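Washing and drying wool knits at home
Household notes, Lulbridge - updated 17 Mar 2023

Wool felts when heat, moisture and agitation act on it together. Most shrinkage in a home laundry comes from the rinse, where the water is often colder than the wash and the fibres are moved about while saturated. Keep both at the same temperature, 30 degrees or a little under, and check with a thermometer if the laundry tap runs unevenly.

Use a neutral liquid detergent labelled for wool. Ordinary powders are alkaline, and many contain protease, an enzyme that breaks down protein fibre. Fabric softener coats the yarn and should be left out. For one jumper in a 10 litre tub, 2 teaspoons of liquid is enough. Dissolve it before the garment goes in.

Turn the jumper inside out, submerge it and leave it for ten minutes. Press down with flat hands a few times. Do not rub at cuffs or collar. Lift it out with both arms under the body - a saturated knit held by the shoulders will lengthen, and brushed or mohair-type yarns are slow to recover.
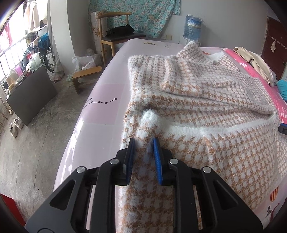

Water is removed by rolling. Lay the garment on a dry bath towel, roll from the hem and kneel on the roll for a minute. Repeat with a second towel. A front loader can do the same job on spin only, at 400 rpm or less, with the jumper in a mesh bag.

Measure chest width and body length before washing and write them down. While the knit is still damp, ease it back to those figures on a flat rack or a fresh towel. Patterned knits show distortion sooner than plain ones, so line the checks up along the side seams first. Turn the garment once the upper face feels dry. In July, in an unheated laundry, allow about 40 hours for a heavy jumper.

Pilling is best dealt with when the wool is fully dry. Work a fabric comb in one direction with the knit lying flat, and stop when the loose balls are off. Battery shavers are quicker but will cut a raised loop.

Store folded, clean and in a closed cotton bag. Clothes moth larvae feed on soiled areas first, particularly underarms and cuffs. If larvae are found, bag the garment and freeze it at minus 18 for two weeks, then let it return to room temperature before opening the bag.

Correction from Tariq Siddiqui: the earlier version gave the spin speed as 800 rpm.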